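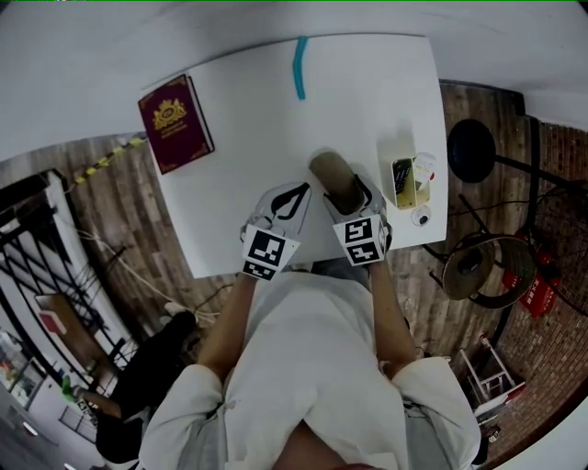
Morning shift at table 2, Herkenlow: white coat, two grippers, one brown roll.

The Brown Roll
by Kenza Radwan

The first thing Itov taught me was how to put a thing down.

"Anybody can pick up," she said. She was already in her white coat with the cuffs rolled, and she had a gripper on each hand, the marker cubes riding on top like two little checkered houses. "Watch the letting go."

She set the brown roll on the table and opened the jaws so slowly that I held my breath. It stayed exactly where she'd left it. Then she looked up at me and grinned, and I thought, oh, I am going to love this job!

I'd come to Herkenlow from the packing side. Eleven of us had worked the line there until November, when the arms arrived, and I'll admit I spent that whole month hating them. They were bad at it, too! They crushed things. They'd close on the corner of a book and carry it off by one page, flapping. We stood behind the yellow line with our coffee and cheered every time one dropped something, and then one day Skernik, our floor manager, came down the stairs and said the arms needed teachers and would any of us like to be one.

Four hands went up. Mine went up last.

So now there was a table, and on the table there were things. A maroon book with gold on the cover. A remote control in a pale yellow container. The brown roll. All day long we moved them around with the grippers, and everything our hands did went into the big machine upstairs, and at night the arms practiced being us.

"Being you," I told Itov, in my second week. "They should only practice being you."

"They'd be terrible company," she said. "Pass me the book."

It's hard to explain how good she was. She had packed glass for half her life, and she had a way of coming at an object a little from the side, as if she didn't want to startle it. With the gripper on, you'd think all that would go away, because what can you feel through a pair of jaws? But she kept it. There was a tiny pause just before she closed. I copied it, and my numbers went up, and I bought her a cinnamon bun.

The board by the stairs showed how many good moves the table had made since we started. When it hit 3457, Ouazzani from the night crew drew a party hat on the last digit. He had to redraw it every time the number changed, which on a busy day meant he got no work done at all.

Some of it was dull, I won't pretend. Roll to the left, roll to the right, roll on its end, again. My forearms ached in places I hadn't known I had. And there were people from the old line who wouldn't sit with us at lunch anymore. One of them, a man I'd shared a locker with, asked me how it felt to be training the thing that got my chair. I said my chair had been awful. He didn't laugh, and I thought about it the whole bus ride home.

I told Itov the next morning. She didn't answer until she'd finished her move.

"I had 13 years on glass," she said. "You know how many people ever asked me how I did it?"

I didn't.

"Skernik did. In November. I was so surprised I talked for two hours."

Then she made me do the roll again, left hand this time.

In spring they opened the gate and let us walk down the floor to see the arms working a real order. I hadn't been past the yellow line since the old days, and my stomach was jumping. There were 88 boxes waiting, all sizes, mostly kitchen things. The nearest arm swung out over a drinking glass wrapped in one thin sheet of paper, and I grabbed Itov's sleeve, because I knew, I just knew it was going to crunch.

It came in a little from the side.

It stopped. It was such a small stop that the visitors behind us were talking straight through it. Then the jaws closed, and the glass went up and over and down into its box, and the arm let go so slowly I forgot to breathe.

"Well," Itov said. "Look at that. That's my Tuesday hands."

"What are Tuesday hands?"

"When I'm not tired yet."

The man from my old locker was there too, over by the rail. I went and stood beside him, and we watched three more boxes go by. I told him there was a space opening at our table, and that the left gripper was a bit stiff but you got used to it. He asked if it was true about the cinnamon buns.

I said I'd save him one.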